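Tivix Demonstration Kit
Operator and Host Manual

Section 4. Running the Cup Demonstration on an Open Day

4.1 Who this section is for

Read this section if you are hosting visitors with the Tivix simulator. It covers the cup demonstration only. Installation and licensing are covered in Section 1, and the hand settings in Section 3. The steps assume that the software is installed and that the host has run the demonstration at least once without an audience.

The section was last checked on 2023-07-02 against the setup used in the Histasen visitor hall. If your site uses a different display or operator station, the menu names will be the same but the order of the windows may differ.

4.2 What you need

- The demonstration computer, with the Tivix simulator and the Zokach scene pack
- A large display for visitors
- A second, smaller display for the operator
- The Ranjbar control pad and its charging cable
- A printed copy of the host script (Appendix B)

Note: The control pad must be paired before the simulator starts. If you pair it afterward, the arm will not respond and you will have to close the program and open it again.

4.3 Preparing the room

1. Place the large display at the back of the demonstration area, with the screen facing the entrance.

2. Put the operator station to one side. The operator should be able to see both the display and the visitors.

3. Run all cables behind the display stand and tape them down.

4. Leave a clear path in front of the display. Groups should hold no more than 40 people. Split larger groups and run the demonstration twice.

5. Turn off any lights that reflect on the screen. The scene is mostly pale gray and white, and glare makes it hard to see from the back row.

Caution: Do not place the computer on the floor behind the stand. The vents can be blocked by curtains or coats, and the computer will shut down if it overheats.

4.4 Loading the scene

1. Turn on the computer and both displays. Wait for the desktop to appear on each one.

2. Switch on the control pad. The light on the front turns green when it is paired.

3. Start the simulator and choose Open Scene.

4. Select the Zokach folder, then Single Cup. The scene pack also holds scenes with several objects. Do not use these for a first group, as they take longer to explain.

5. Wait for the loading bar to finish. The scene pack contains 3,820 files, and the first load of the day is slower than later ones.

6. Drag the scene window to the large display and press F11 to fill the screen.

7. On the operator display, choose Front View. Check that the cup and the hand are both visible with the tabletop around them.
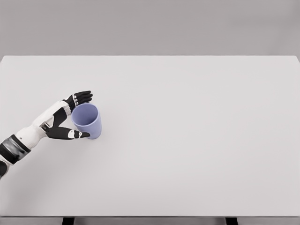

8. Set the playback speed to Slow. The Normal setting is meant for test runs and is too quick for visitors to follow.

9. Choose Save Start Point. The reset button on the control pad returns to this point, so save it only when the cup is standing upright and the arm is where you want it to begin.

Note: If you save a start point by mistake, choose Restore Default Scene and repeat steps 7 to 9. Your speed and view settings are kept.

4.5 Introducing the demonstration

Use the host script in Appendix B. You can put it in your own words, but cover the following points before anything moves.

- Visitors are watching a simulation. The arm, the table and the cup are drawn by the computer.
- The operator chooses the task and starts it. The software plans the movement of the arm and fingers.
- A run may end with the cup dropped or tipped. Tell visitors this at the start.

Keep the introduction short. Groups with young children do better if the first run begins within a minute or so, with the explanation given while the arm moves.

4.6 Running the grasp

1. Ask visitors to watch the fingers and thumb as well as the cup. Many people look only at the cup and miss how the hand is set before it closes.

2. Press Start on the control pad.

3. Stay quiet until the hand reaches the cup. Visitors usually have questions once it gets there.

4. Press Pause when the cup is between the fingers and the thumb. With the movement stopped, point out that the thumb works against the fingers. If the group is small, let people come closer to the display.

5. Press Pause again to continue.

6. Let the run finish. Do not press Reset while the arm is moving. The simulator will accept the command, but visitors see the picture jump and often think that something has broken.

7. Press Reset and wait for the start point to load.

8. Repeat the run up to 3 times. Change one setting between runs, such as grip force or approach angle, and tell the group which one you changed.

Caution: Keep the control pad in your hand or in its holder. A pad left on a chair or counter may be picked up by a visitor, and the Start button has no lock.

4.7 Showing the sideways grip

Some groups ask how the hand deals with a cup that is no longer upright. The Single Cup scene includes a setting for this.

1. Press Reset, then open the Task menu on the operator display.

2. Choose Cup on Side. Leave the grip force at its default value.

3. Before you press Start, ask the group where they would put their own fingers to hold a cup lying down. Take a few answers.

4. Press Start. When the fingers are over the cup and the thumb is underneath, press Pause and let visitors compare the grip with their answers.

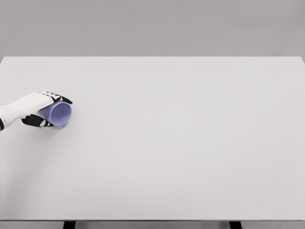

5. Open the View menu and choose Turn Camera. Move the view slowly from left to right. Fast turns are uncomfortable to watch on a large display.

6. Choose Front View again before you continue the run. The next operator will expect to find it there.

Note: The fingers may hide the base of the cup from the front. If someone asks to see it, turn the camera to the left side and zoom in one step.

4.8 Visitor controls

Visitors may use the control pad under supervision. Give it to one person at a time and stand next to them.

1. On the operator display, switch the pad to Guest Mode. This turns off the menus and limits the pad to Start, Pause and Reset.

2. Show the visitor the three buttons.

3. Allow one run per person. On busy days, choose 4 people from each group and invite the others to come back at the end of the session.

4. Switch the pad back to Host Mode when it is returned.

4.9 If something goes wrong

The arm does not move when Start is pressed.
Check that the pad light is green. If it is off, charge the pad and use the Start button on the operator display in the meantime.

The fingers pass through the cup.
Contact checking has been turned off. Open Settings, choose Contact, and select On. Reset the scene before the next run.

The movement is jerky.
Close any other programs. If this does not help, set Shadow Quality to Low. The change is hard to notice from the visitor area.

The large display is black but the operator display works.
Check the cable at the display end first. Then press F11 twice to redraw the window.

The scene does not load.
Restart the simulator. If the message "Scene pack not found" appears, follow the repair steps in Section 1.6.

4.10 Closing down

1. Reset the scene and close the simulator. Choose No when asked to save changes.

2. Place the control pad on its charging cable. A full charge is needed for an all-day event, such as the November open day.

3. Turn off both displays, then the computer.

4. Write down any faults in the event log, with the setting in use at the time. Leave the log at the operator station.

Continue to Section 5 for scenes with more than one object.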